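Week 2: Collecting demonstrations

Okay, so last week was all theory, and I promised you we'd get our hands on the arms. This handout covers what I want you to do at the bench and what I want you to write down while you're there. Bring it with you, because I won't repeat all of it in the lab!

What counts as one demonstration

One demonstration is a single go at the task, start to finish, with the camera and joint readings saved together. You begin with both arms in their starting pose and you stop when you'd be happy to call the task done. If you fumble halfway through, keep going and try to recover (I love a good recovery, the policy learns a lot from those). If you drop something on the floor, end the take and mark it as failed. Please don't delete it.

The shoe box task

We're using the plush shoe and the orange-red box for the whole Clotcombe set. Two arms, one soft thing, one box with a flap that likes to get in the way. Last year's group recorded 199 takes, and when I went through them I found that nearly everybody had put the shoe at the same angle every single time. The trained model was great at that angle and hopeless at any other. So turn it! Lay it diagonally, lay it straight, shove it into a corner. Slide the box a little between takes too, and leave the other stuff at the back of the table where it is, plush toys, conveyor and all.
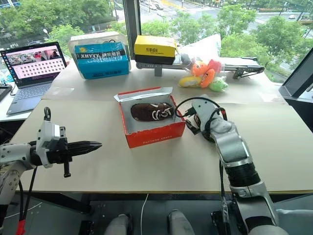 What to write in the log

Each pair hands in 17 good takes, plus however many failed ones you picked up along the way. For every take, note who was driving, how the shoe was lying, and whether the flap was open or shut at the start. Add a short comment if anything felt odd, like a jerky wrist or a cable pulling. Upload the lot to the Grulumero folder before our next session, and read chapter 2 of the course notes while it's copying.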